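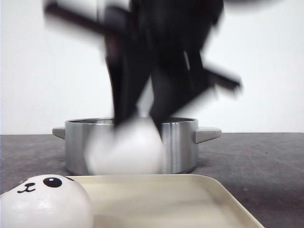 *Fig. 1. Two-handled stainless steel pot, low-sided, on a dark gray tabletop.*

## Unit 9: Choosing and Reading a Pot

Handout for the Eltine kitchen basics course. Bring it to the practical.

### Shape

The pot in Fig. 1 has a wide, low, cylindrical body. For a given volume, a wide pot exposes more liquid to the air than a tall one, so it reduces sauces faster and loses more water at a simmer. Check the level more often than the recipe suggests.

Terms used in this course:

- **Body** - the side wall, measured from base to rim.
- **Rim** - the lip around the opening. In Fig. 1 it is thin and slightly darker than the wall.
- **Side handles** - the short pair fixed near the top. Those in Fig. 1 are flat.

### Lifting

Short side handles need two hands. Clear the landing spot before lifting, keep the pot level, and set it down before reaching for anything else. Treat metal handles as hot whenever the burner has been on. A dry folded cloth goes on each handle; a damp one passes heat quickly.

### Filling

Leave at least 2 inches between the liquid and the rim for anything that foams. Lower solid items in close to the surface - dropping them from height splashes. Items that float need turning partway through.

### Finish

Brushed steel shows its grain as light and dark bands under room lighting. Do not mistake these for stains. Scrub along the grain only, rinse, and dry by hand to avoid water spots.

### For the practical

1. Measure the inside diameter of your pot and record it on the Manudik sheet.
2. Add water to half depth and note the volume.
3. Simmer uncovered for 21 minutes, then measure what is left.
4. Repeat with the tall pot from the Pleven set and compare the losses.

Sheets are due at the start of Unit 10.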